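Calleck Handling

Home | About us | What we do | Safety and incidents | Jobs | Contact

About us 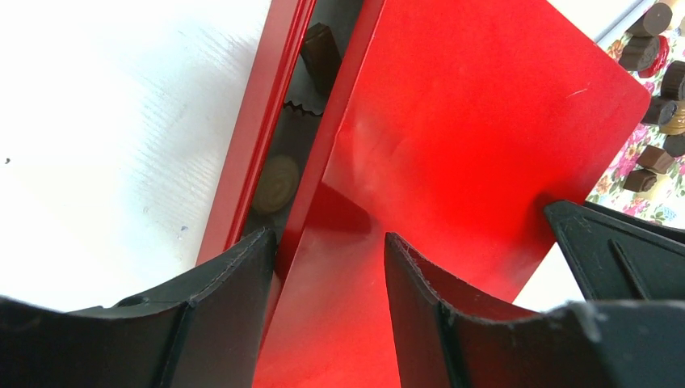
Candy box work: a red panel between the gripper fingers, with chocolates in the gap alongside.

Calleck Handling sets up and services small robot arms for companies that pack delicate goods by hand. Most of our customers make chocolates, baked goods or gift sets. We are based in Irnwood, in a former printing shop behind the freight yard, and we do our testing in the same building as our office.

We started as a repair business. Customers sent us grippers with bent fingers and stripped gears, and we fixed them and sent them back. After a while we were seeing the same breakages from the same packing lines, so we began going out to look at how the arms were being used. That is still a large part of what we do.

This page used to be a short history with a list of services. We rewrote it after the fault described below. New customers kept asking us about it, and it seemed better to have the whole account in one place.

What happened in May

In May we were running trials for Dmytriv Confections, a family candy company that sells assorted chocolates in rigid gift boxes. The job was to have an arm pick up a box lid, move it over a filled tray and set it down. Lids are slippery and they mark easily. The chocolates underneath stand a little proud of the tray, so there is not much room for error.

The arm had been doing well. It had completed 600 lid placements over several days without damage to a box. On the next day of testing, it closed on a lid, lifted it, and began to tilt. The lid turned in the fingers and one corner dropped into the tray. The arm should have stopped there. Instead it read the extra resistance as a heavier lid, tightened its grip and kept moving along its path.

The tray was pulled sideways across the table and went off the end. One of our technicians reached out to catch it, and the arm's second joint closed against the back of her hand. She pressed the stop button with her other hand. The arm held its position, as it is designed to do, which meant that her hand stayed where it was until a coworker released the brake by hand. That took almost 30 seconds.

She had bruising and a cut across two knuckles. She was seen at the urgent care clinic the same afternoon and was back at work later that week on other duties. Nothing was broken. A faster arm, or a heavier one, would have done more harm.

What we found

We stopped all lid work that day and did not start it again until the review was finished. We asked Dramel Inspection, an outside firm, to go through the logs and the test area with us. Their report and our own notes agreed on the main points.

The finger pads were worn. The inner edges had gone smooth in places and rough in others, so the two sides did not hold evenly. We had been changing pads when they looked bad, and people did not agree on what looked bad.

The slip check had been turned off. It had been giving false stops on shiny lids, and someone on our team disabled it to get through a morning of trials. It was meant to go back on at lunch. There was no note on the machine and no entry in the log, and it stayed off for the rest of the week.

The grip force limit was set too high. It was left over from an earlier job with wooden crates. With the limit where it was, the arm had plenty of force to spare when it met the tray.

The brake release was on the wrong side. To reach it, a person had to walk around the table. Whoever was pinned could not have reached it alone.

The guard had been moved. We had slid it back to get a better view of the lid corners, and we had gotten used to working with it that way. The technician did what most people would do when something expensive starts to fall. Our setup let her do it.

Dramel also pointed out that two smaller slips had been recorded the week before. In both cases the lid was put down crooked and the run carried on. We had filed them under product quality. They should have gone to the person in charge of safety, and they would have if our form had asked the question.

What we changed

Pads are now replaced on a count of cycles, whatever they look like. The count is kept by the controller, and the arm will not start a new run once the limit is reached.

The slip check cannot be turned off from the operator screen. If a job gives too many false stops, the job is paused and the settings are worked on with the arm at reduced speed and the guard closed.

Each job has its own file of force and speed limits. When a job is closed, the arm goes back to the lowest settings we have. Nothing carries over.

Every arm in our building has a brake release on both sides of the table, and every person who works in the test area has practiced using it. We repeat the practice whenever a table is moved or a new arm is installed. Visitors are shown where the releases are before they come past the yellow line.

Guards are wired so that the arm drops to a crawl when one is open. We put in a second set of windows so people can see the work with the guard shut. This was cheap, and we should have done it at the start.

We let product fall. There is a sign over each table that says so. A tray of chocolates costs very little next to a hand, and our customers have agreed in writing that we will not be charged for dropped goods during trials.

Any slip, drop, bump or surprise is now logged as a safety entry first. It can be moved to another category later, by someone other than the person who was running the job.

Where things stand

We went back to candy boxes after the review, starting with empty boxes and then with filled ones. The work is slower than it was. On the Dmytriv job, the arm now takes a lid at 95 percent of the speed it used before the accident on the straight moves, and much less than that once the lid is near the tray. We lost a little time per box and the customer accepted it.

We still get false stops. Glossy lids reflect light in ways that bother the sensors, and a scuffed lid can read differently from a clean one. Changing the lamps helped. So did keeping loose candies and spare boxes farther from the pick area during production runs, though in trials we often work with more on the table, as the lines we visit are seldom tidy.

There was one more drop after we resumed. The lid slipped, the arm stopped, and the lid landed flat on the table. No one reached for it. The entry is in the log with the rest.

We lost one customer over the accident. They had a trial booked for the following week and did not want to wait for the review. We understand that, and we would make the same decision again about stopping.

What we do now

Gripper repair and pad replacement, by mail or at our shop in Irnwood.

Trials for new products. Send us a case of your goods and the packaging they go in. We will tell you whether an arm can handle them without damage, and we will send the log with the results, including the failures.

Safety checks on arms that are already installed. We look at guards, stops, brake releases, force limits and how people work around the machine on an ordinary shift. We ask to come on a busy day.

Operator training, at your site. It covers clearing a jam, releasing a pinned hand and reading the log. We bring a training arm with us if yours cannot be spared.

We do not install arms that run without guards, and we do not take on work where product has to be hand-fed while the arm is moving. If your line needs either of those, we can suggest changes to the line first.

Asking for the report

The full Dramel report is available to customers and to anyone who runs similar equipment. Medical details have been taken out at the technician's request. She read this page before it was posted and asked for one correction, which we made. Write to the office and say where to send your copy. There is no charge.

If you use one of our grippers and have had a slip or a drop, we would like to hear about it even if nothing was damaged. Tell us the job, the number of cycles on the pads if you know it, and what the arm did next. Please don't clean or change the pads before you send them in.

Page last reviewed November 27, 2025

Contact the office | Irnwood shop hours | © Calleck Handling. All rights reserved. | Back to top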